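Galley Notes for Self-Drive Boat Rentals
Water, gas, power and storage for a week on the canal
By Chepkoech Makori
Filed under: Trip Housekeeping

These notes apply to the rental boats that leave from the basins at Curkholm and Stastton, and to most other steel-hulled canal boats of the same size. They cover the kitchen end of the boat only. Steering, locks and mooring are handled in the briefing the rental base gives you on the dock, and you should listen to that one in full.

At handover

Ask the base staff to show you five things before they step off: the gas shutoff, the water fill cap, the water pump switch, the battery isolator and the gray water outlet if there is one. Take a photo of each. On the Curkholm boats the gas shutoff is in a locker at the bow and the pump switch is inside the cupboard next to the fridge, low down, where it gets bumped off by grocery bags. If the faucet stops on the first evening, check that switch before calling anyone.

Run the cold faucet until it stops spitting. Then run the hot. Light every burner once and confirm that each one stays lit after you let go of the knob. A burner that dies when the knob is released has a worn or dirty thermocouple, and the base can usually change it in a few minutes while you're still tied up. Once you're six hours down the canal it becomes a problem for Wednesday's relief mechanic.

Close the oven door and shake it. A loose catch will let the door drop open the first time you touch a lock wall.

Water

A full tank on the larger boats is 1,000 liters. Four people who wash dishes in a bowl and take short showers will use 70 liters a day on the kitchen side, plus whatever goes through the shower. Fill whenever you are stopped at a water point for any other reason. Filling from near empty on a weak canalside tap can take over an hour.

Flush the hose for a full minute before putting it in the filler. Keep the end off the ground and off the deck. Water and fuel caps look alike on several boats in the fleet; read the lettering on the cap out loud to whoever is holding the hose. Dardo Yáñez, who ran the Stastton base for many seasons, painted every water cap on his boats blue, but the paint wears off.

Tank water is fine for washing and boiling. For drinking, carry two rigid jugs with screw lids and fill them straight from the tap at the water point. Soft collapsible containers split at the seam if they are stored under a bench with anything hard.

Gas

Shut the gas at the bottle every night and whenever everyone leaves the boat. Open it again before you reach for the lighter.

Boats carry two bottles, one in use and one spare. When the first runs out, close its valve, move the regulator across, open the new valve slowly and brush dish soap and water around the joint. Growing bubbles mean a leak. Close the valve, reseat the connector and test again. If it still bubbles, leave it closed and call the base. The nut on most bottles has a left-hand thread and tightens counterclockwise.

Don't use the burners to heat the cabin. Leave the fixed vents open, including the low ones by the door, which guests like to stuff with towels on cold April mornings.

Power

While under way the alternator charges the house batteries and you can use most things. While moored you are living off what was stored. The fridge is the largest constant load, and the lights hardly matter.

The inverter on the standard boats is rated at 3,000 watts. That is the limit for everything plugged in at the same time. A hair dryer and a toaster together will come close to it, and a hair dryer, a toaster and an electric kettle will trip it. To reset, unplug everything, turn the inverter off at its own switch, wait a minute and turn it on again. Leave household electric kettles at home and boil water on the gas.

Shore power is available at the two bases and at a few marinas. Plug in at the boat end first and the post end second. Unplug in the opposite order. Coil the cable loosely on deck where people won't step on it.

Fridge

Boat fridges run on twelve volts and recover slowly. Load it with food that is already cold. Bring everything from the store in an insulated bag, and hold back drinks until the next morning. Set the dial at the middle number; the highest setting builds ice on the back plate and flattens the battery by dawn.

Pack the door shelf tight. A folded dish towel pushed in beside the bottles stops them from tipping when the boat touches. Put meat in a lidded box on the bottom shelf. Check that the door has latched each time - most of these doors close softly without catching.

Storage under way

Canal boats don't roll, but they do stop suddenly. Before each lock, clear anything breakable from the counter and put it in the sink. The sink is the safest place on the boat for mugs, a knife or a pan that has just come off the heat. Make one person responsible for this at each lock.

In the cupboards, stack plates with a sheet of paper towel between them. Line the shelf with the rubbery mesh sold for drawers. Cut it to size at home if the base will give you the measurements, which Boris Kuruc at the Curkholm office will do by email. Put glass jars low and dry goods high. Cans rust through their labels in the bilge locker, so mark the lids with a permanent pen if you plan to keep them there.

Dishes

Scrape first, into the trash. Wipe grease out of pans with paper and throw the paper away too. Grease that goes down a boat drain sets in the outlet fitting just above the waterline, which is cold all year. 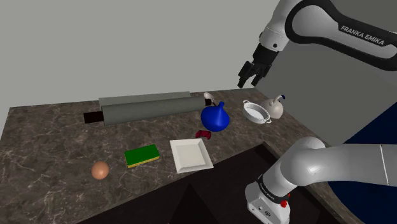 Wash in a bowl set inside the sink, glasses first and pans last, with half the soap you would use at home. Rinse in a second bowl of clean water. When both are done, pour the rinse water through the drain last to clear it. Two inches of hot water in the bowl is enough for a dinner for four.

If the sink drains slowly, pour in a kettle of hot water, wait and use the small plunger from the cupboard under the bathroom basin. Don't use chemical drain cleaner. The hose underneath is thin and the clamps aren't made for it. A smell from the drain after a hot day can be dealt with by a spoonful of baking soda and a cup of warm water left overnight.

Dry everything and put it away the same evening. Dishes left on a rack will be on the floor after the first wake from a passing barge.

Damp

Cooking in a small cabin puts a lot of water in the air. Keep lids on pots and open the hatch a hand's width. Wipe the windows down in the morning with a squeegee and let the water run onto a cloth. Bread goes moldy in two days in a closed cupboard; hang it in a cotton bag near the steps. Salt should travel in a screw-top jar with a few grains of rice.

Stove and counter cleaning

Let the burners cool, lift the caps off and wash them in the bowl. Dry them completely before putting them back. A wet cap gives a yellow, sputtering flame. The counters take plain soap and water. Skip scouring powder, and skip vinegar if the surface is stone - Mattes Nolte refitted several of the Stastton boats and can point to each dull patch where somebody used it.

Returning the boat

Start the evening before. Empty the fridge, wipe it, and leave the door propped if the base asks for that. Trash goes in the containers by the dock, sorted. Leave opened salt, oil and coffee only if the base has a shelf for it. Curkholm does and Stastton does not.

Check the inventory sheet against the cupboards. Missing items are usually in the bow locker or in a picnic bag. Tell the staff about anything broken, including things that were broken when you arrived.

Read the engine hours and write them in the log. One of last season's boats came back showing 3,312, and the previous entry had been copied down wrong by three different crews, so check your number twice. Then close the gas, switch off the pump and leave the battery isolator the way you found it.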